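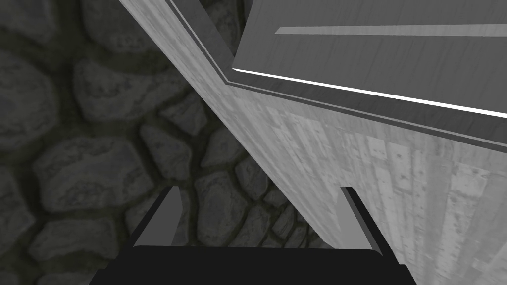

I started the Erkard notebook because I kept losing chapters. I write long, messy novels, and my plots used to live on envelopes, grocery receipts and the back of my hand (ink comes off in the shower, and there went a whole second act). Every notebook I bought had something wrong with it for a novelist, so I made my own, and then my writer friends wanted one, and now I sell them. I think of a plot as a wall like this one, gray stones of all different sizes with dark joints in between, and what I needed was a place to lay the stones out and shove them around before I got stuck with the order. So that's how the pages work!

The Erkard is a planning notebook for one book. Just one. It has 300 pages, and it opens flat on a desk, which I fought for through two rounds of samples because the first ones snapped shut on my pen like a clam. The cover is dark green cloth over board. The paper is cream, heavy enough for a fountain pen if you're not too wild with it. My wettest pen does ghost through a little. I'm telling you now so you don't write to me about it -- although you can, I like getting mail.

The front part is scene pages, one scene to a page. There's a line at the top for whose head we're in, a line for where, and a line for what's different by the end of the scene. Then it's all blank down to the bottom. The scene pages are perforated so you can pull them out, spread them over the floor, swap chapter four with chapter nine, and tuck them back into the pocket in whatever order you've landed on. I did this with my third mystery, Lekota, and found out my detective had interviewed the same witness twice and been surprised both times.

After the scene pages you get the people pages. I kept these short on purpose. Name, age, what they want, what they'd lie about, and a box for how they talk. I don't need to know a character's favorite ice cream, and if you do, there's room in the margin. Then comes a fold-out timeline, which is my favorite thing in the whole notebook. It opens to the left so you can keep it out while you write on the page next to it. Left-handed folks, I know, I know. The left-handed edition folds out the other way and costs the same. Pick it from the menu when you order.

The last section is what I call the crumbs. Those are small ruled pages for stuff that doesn't belong anywhere yet: a line of dialogue, a street name, something you overheard in line at the bank. Nafula Laizer, who writes historical sagas and tested an early version for me, filled her crumbs before she'd planned a single scene, and she asked for more of them. So the current edition has more of them. She also asked for a second ribbon, and you've got that too, one red and one gray.

A few things people ask me:

Does it work for short stories? Sure, but you'll have a lot of pages left over. I'd get the Werasano instead, my slim one. Same paper, soft cover, no fold-out, and it fits in a coat pocket.

Can I use it for a series? One notebook per book is how I do it. I've got the Niltilton books lined up on my shelf, planning notebook next to finished novel, and it makes me happy every time I walk by.

Do I need to outline first? Nope! I don't. I write a mess and fill in the scene pages as I go, then see what I've got. Outliners tell me it works just as well from the other direction.

Is there a digital version? There's a printable timeline that comes free with every order, in case you make a disaster of the one in the notebook. Everything else is paper only, and it's staying that way.

The current printing is 800 copies, and the next one won't be here until May. Orders go out in a cardboard mailer with tissue and no plastic. If yours shows up with a bent corner, send me a picture and I'll mail you another one. Keep the bent one for crumbs.

If you buy 10 or more for a writing group or a class, there's a discount, but it isn't in the shopping cart (I haven't figured out how to make the cart do that). Use the contact form, put "group order" in the subject, and tell me how many right-handed and how many left-handed.

Every copy comes with a bookmark that has my revision checklist on the back. I can sign the inside cover too -- just leave the name you want in the order notes, and please print it clearly, I've already misspelled one poor woman's name in permanent ink.

Happy plotting,
Kerubo Kinyua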